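Diary, November, kit review week two
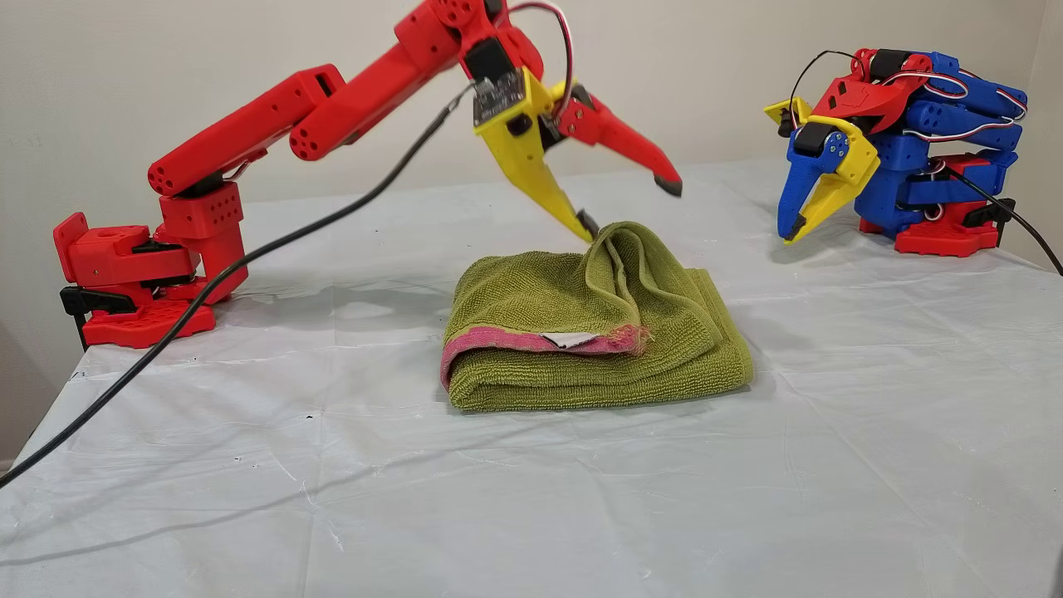
Red arm on the towel, blue arm tucked in.

Up too early again, coffee in one hand, clamp in the other. I promised Lesego Coetzee a verdict on the Mindine two-arm kit before she puts in the order for Cundale, and I keep changing my mind!

Things I like: the printed parts are chunky and the clamps hold the bases nicely. I've swapped one red bracket so far and it took me the length of a podcast. The manual is dreadful (it skips from page 2 to wiring, as if we all grew up doing this), but the Emholm forum filled in most of the gaps.

Things I don't like: that long black cable. It drapes right across the plastic sheet and I'm forever moving it. I also want grippier tips, or a spare set in the box – terry cloth is thick stuff and the green towel is a fussy thing to fold at the best of times.

Then there's the price. Mindine wants 1,601 for the pair, or 1,449 if we skip the support plan. Crichton's single arm is 593, so two of those would come in a lot cheaper, but I'd have to build the software side myself and I know how my evenings go.

Called Lesego at lunch and told her I'm leaning yes, without the support plan. She wants to see it do a whole stack of towels first. Fair enough. I need to wash some more towels tonight.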